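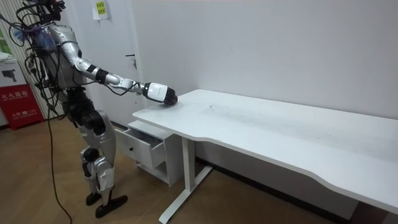 Photo: Tarek Sleiman / Nurncombe

Home | Rooms | Projects | Ask Us
Filed under: Weekend Fixes, Small Desks

Clearing a Desk for Good

I love this job! Give it one free afternoon and you'll want to start on the kitchen next.

1. Take everything off. Yes, the pens too. Put it all on the bed or the floor, then wipe the top with a damp cloth and a drop of dish soap.

2. Sort by how often you reach for things. Daily stuff comes back to the desk, weekly stuff goes in a drawer, and the rest gets a box with the date on the lid.
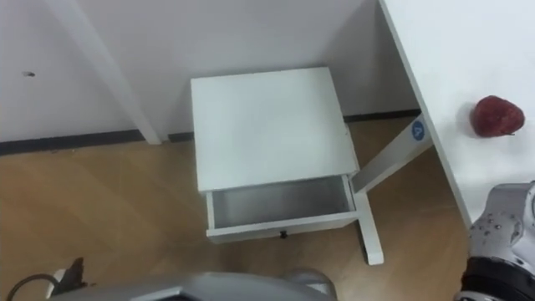
Keep the drawer shallow if you can, one layer deep, so you can see every last paper clip (my friend Carla Rizk lines hers with leftover wallpaper and it's gorgeous).

3. Wait 48 hours before you buy any organizers. I once came home with 2 trays that didn't fit anything I own!

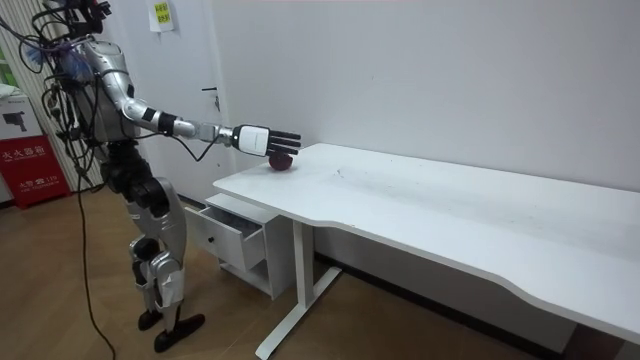 4. Do a five-minute reset each night. Cups to the sink, papers in one pile, chair pushed in. Put on a song you like and stop when it ends.

Next month I'm tackling cables, so send me your worst tangles.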